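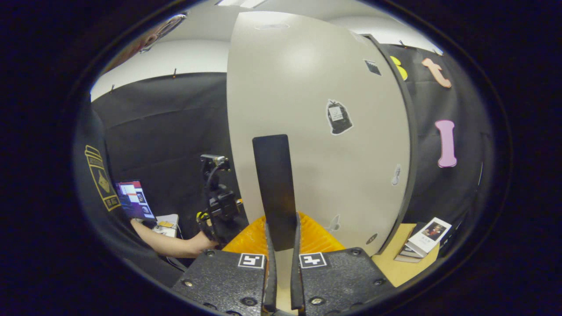 *Photo: Aliki Gavalas*

**Wanted: artist + sound person (+ maybe a second coder) for small game, Skikuvier**

Sep 15, 2021

Hi all. Quick one as I'm meant to be packing for a trip. We need people for Skikuvier, a 2D sledging game set on a mountain that keeps changing shape under you. Python and pygame, open source, hobby project. Started in May, playable since the summer, looks terrible.

What's there already:

- 30 levels, of which I'd keep maybe half
- level editor (works, crashes if you undo too far)
- save files, keyboard and joypad input
- placeholder graphics, all drawn by me in one evening, all going in the bin

Who we're after:

**Artist.** Pixel art or hand drawn, up to you, as long as it reads well at a small size. Sledge, rider, trees, huts, goats. The goats matter more than you'd think — they're in nearly every level. 91 sprites on the list at the moment but a lot of those are the same tree with more snow on it. Animation experience nice, not needed.

**Sound.** Wind, sledge on ice, sledge on gravel, goat. One or two loops of music if you fancy it. Ogg files please. Must be your own work or properly licensed, no ripping stuff off other games.

**Second coder.** Only if you like collision code. Ours is a mess. Semeniuk wrote the first version and has moved on to other things, so it's just me poking at it now. 2925 lines in one file, sorry. First job would be splitting that up. 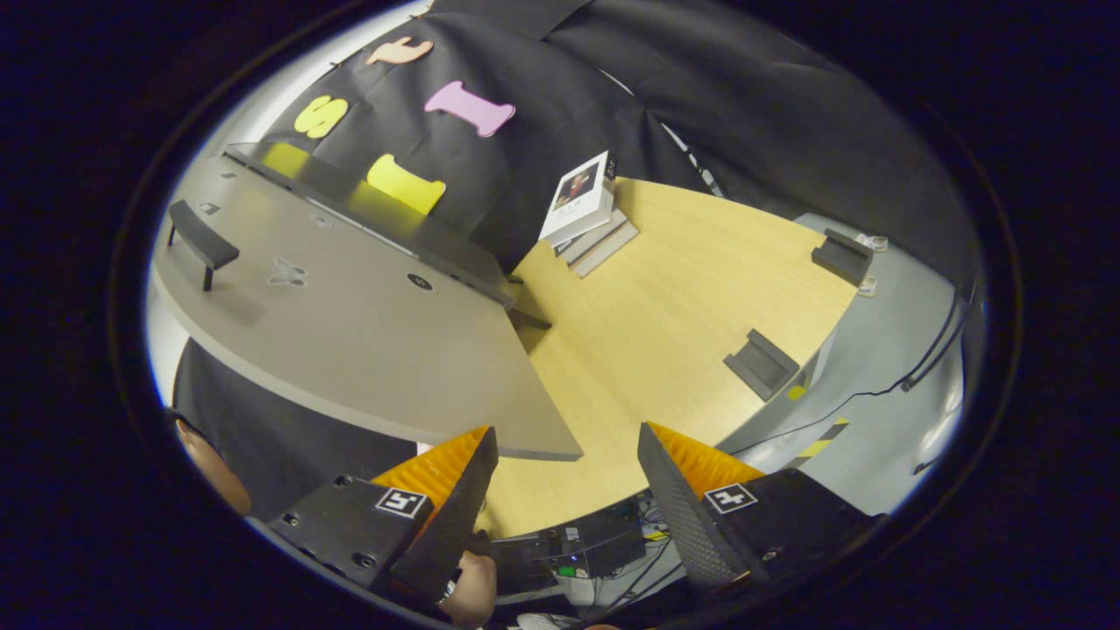
Time wise, an evening a week is plenty. I'd like a proper demo out before the winter but no one is going to shout at you. If you've got exams or a new baby or whatever just say so and we'll shuffle things round.

Money: there's a bit for the artist, 100 pounds on delivery of the first full set, out of my own pocket. Nothing for the rest of us I'm afraid. Game will be free. If that ever changes we all sit down and agree a split first, in writing. Anwood, my last project, went sour over excatly this and I'm not doing it again.

Beginners fine. Do have a go at the current build before you write though, a couple of people last time thought it was a skiing sim and were a bit put out.

To apply:

- two or three things you've made, links or attachments, unfinished is ok
- which job you're after
- what hours you're usually about (I'm on UK time)
- Linux, Windows or Mac

Send me a private message on here, or find me in the Buseo chat room under the same name. Please don't reply in the thread with big attachments, the forum eats them. I'm away for a few days so replys may be slow, but everyone gets one.

Licence for code is GPL, art and sound we can talk about. Credits go on the title screen, your name or nickname, whichever you like.

Cheers
Aliki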